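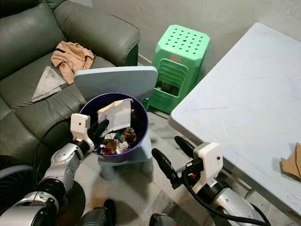

Sofa end of the room, bin on the small blue chair.

Re: [flimudness-list] Snack wrappers, new sorting rule
September 2020

> The Rengifo scheme will take all snack packaging from January.
> Please flatten cartons and keep foil separate. A household that
> sorts at the table should need no more than 76 seconds a day.

I'd like to know whose table that was timed at. Ours is the folding one by the wall, and it's got cardboard on it more days than not.

We tried the Mukeo leaflet method first, everything into one bin and sort it at the end of the week. What you get is a big sheet of paper or card jammed in on top and the foil squashed underneath, so it all has to come out again.

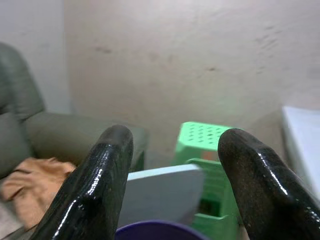

Then there's the question of where you put things while you sort. The leaflet assumes a spare worktop. I have a green plastic stool and the arm of a sofa, and I'm not having crumbs on the sofa.

As for flattening, big brown boxes are no trouble. The small printed cartons tear before they fold, and I doubt the sorting depot at Dradetti cares either way.
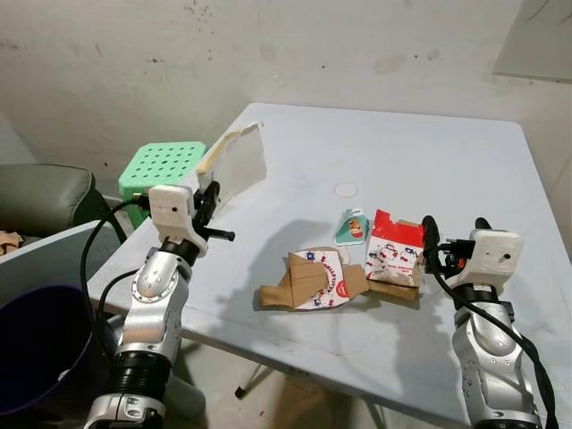
The earlier message also says 388 homes have signed up. Signed up to what? I ticked a box to get the leaflet and I suspect I'm one of them. If around 100 of those are really separating foil from card I'll be surprised, and I'd want to see the weights before anyone spends 1680 on new bins.

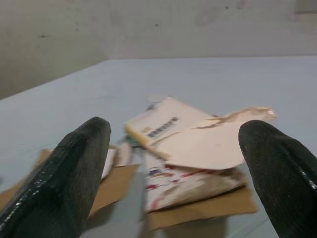

Cartons and scraps on the table, by the wall.

Has anyone had a straight answer on whether card with a shiny print counts as card? I've asked twice.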